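Kalniņš Oiled Beech Worktop Board, 22 mm
Home > Workshop and Craft Room > Boards and Surfaces > Kalniņš

In stock. Usually leaves us in two working days.
Product code: KAL-22-B
Finish: Oiled, or bare for finishing at home
Price: 200.00 including VAT
Last updated 5/9/26

We have been selling the Kalniņš board for a good long while now, and it is still the thing we find ourselves recommending when someone rings up and says they want a proper surface to work on but can't face the cost (or the weight!) of a full joiner's bench. It is a solid beech board, made up of narrow staves glued side by side, planed flat on both faces and then oiled by hand. You lay it on top of whatever you already have, be it an old kitchen table, a pair of trestles or a chest of drawers that has seen better days, and suddenly you have somewhere decent to cut, glue, sew, solder, wrap parcels or mend the toaster.

The board comes from a small family mill which has been gluing up beech since 1,978 orders or so before our time, as they like to say, though their order book is written in pencil and we have never been allowed to check it. They make worktops for kitchens as well, and the boards are cut from the same timber, so what you get is kitchen quality at a craft room price. Some boards are pinker than others, some have little dark flecks and the odd one has a ripple in the grain that we are always slightly sad to pack up and send away.

What you get

One board, 22 mm thick, in the size you choose
A sheet of cork matting to go underneath
A small tin of Nosura board oil, enough for the first two coats
A square of lint-free cloth
Care leaflet

Brackets and screws are not included. If you are fixing the board down for good, have a look at the Lider slotted brackets further down the page.

Choosing a size

We keep three sizes on the shelf. The small one suits a windowsill desk or the end of a dining table and is light enough to put away behind a door at teatime. The medium is the one most people end up with, and it will take a sewing machine with plenty of room to the left for the fabric to lie flat. The large really wants two people to carry it up a flight of stairs, and we would ask you to measure your landing before ordering, as we have had a couple come back to us having got no further than the bannisters.

If you need something in between, the mill will cut to order. Cut boards take longer and can't be returned unless there is a fault, so do please measure twice and then go and have a cup of tea and measure again.

Oiled or bare?

The oiled board is ready to use straight out of the wrapping. The bare one is a little paler and quite thirsty, and it is there for people who would like to use their own wax or varnish, or who are matching it to something already in the room. Please don't leave a bare board lying about unfinished for weeks, particularly in a kitchen or a conservatory. Give both faces and all four edges the same treatment on the same day if you possibly can. A board that has been oiled on top and forgotten underneath will start to cup, and then you will be cross with us.

Setting it up

Let the board rest in the room for a couple of days, flat, with air on both sides. After that, roll out the cork matting, lay the board on it and you are finished. The matting stops it sliding and takes up small bumps in the table below. On trestles, keep the supports well in from the ends and add a third in the middle if you have the large size.

For a permanent bench, use brackets with slotted holes. Timber grows a little wider in damp weather and shrinks back when the heating comes on, and the slots let it do that in peace. The Lider brackets come in packs of 8 with the right length of screw, so there is no danger of one popping up through your lovely new surface. Drill pilot holes first. Beech is hard stuff and will happily snap a screw.

Height matters more than people expect. For sitting down, ordinary table height is fine. For standing, drop your arms, bend your wrists so that your palms are flat to the floor, and have someone measure up to your palm. If you do fine work you may like it higher still, and if you knead or plane or hammer you will want it lower.

Looking after it

Wipe up spills when you see them, and use a damp cloth with a drop of washing-up liquid for everyday cleaning. Avoid scouring pads, bleach and anything that comes in a spray and promises to cut through grease. Tea rings generally come out with a rub of fine sandpaper along the grain and a dab of oil. Ink is more stubborn. We have a board in the packing room with a large blue splodge in one corner and we have all grown rather fond of it.

Re-oil when the surface starts to look dry and chalky. For most homes that means twice a year, and we tend to do ours in November, when the evenings are long and there isn't much doing in the garden, and then again in spring. Put on a thin coat, leave it for twenty minutes, wipe off every bit that hasn't soaked in and let it dry overnight. Lay the cloths out flat outdoors to dry before you throw them away, please, as a scrunched-up oily rag can heat up by itself and catch fire.

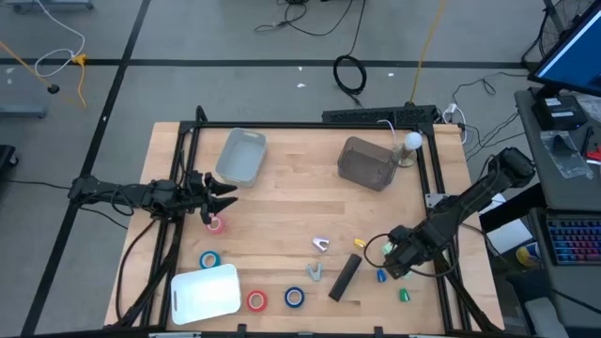
Storage is the other question we are asked a great deal, and our advice is to keep as little as you can living permanently on the board. A flat surface fills up, it's simply what they do. Shallow trays that lift off in one go are kinder than lots of little pots, and you will be far more likely to wipe down and re-oil if clearing the decks takes half a minute. The Sosudent stacking trays have felt feet and don't mark the finish. If you use ordinary tubs, stick a few felt dots on the bottom, and avoid dragging anything with a metal base across the grain.

Lamps are worth a thought too. Pale beech bounces the light about nicely, which helps on a winter afternoon, but a glossy varnish can throw glare straight back in your eyes. Oil stays softer. If you are right-handed, light coming from the left keeps your hand's shadow off the work, and the other way about for left-handers.

Questions we are often asked

Can I cut food on it? The oil is food safe once it has fully dried, but a board that has had glue and paint on it should stay in the workshop. Keep a separate one for the kitchen.

Will it stand up to a craft knife? It will mark. Use a cutting mat for anything you are going to do again and again, and sand out the odd slip when it bothers you.

Can I put a vice on it? A small clamp-on one, yes, with a scrap of wood between the jaw and the underside. For a heavy vice we would steer you towards a thicker bench.

Can it go in the garage? If the garage is dry, yes. An unheated one with a damp floor will move the board about more than we are happy to guarantee.

Delivery and returns

Small and medium boards travel by ordinary courier. The large goes on a two-man van and they will ring you the day before. Do unwrap the board and look at both faces and the corners within three days, and send us a photo if anything is amiss. Uncut boards may be returned within 30 days if they haven't been oiled, drilled or trimmed.

Goes well with

Nosura board oil, large tin
Lider slotted brackets, pack of 8
Sosudent stacking trays
Cork matting by the metre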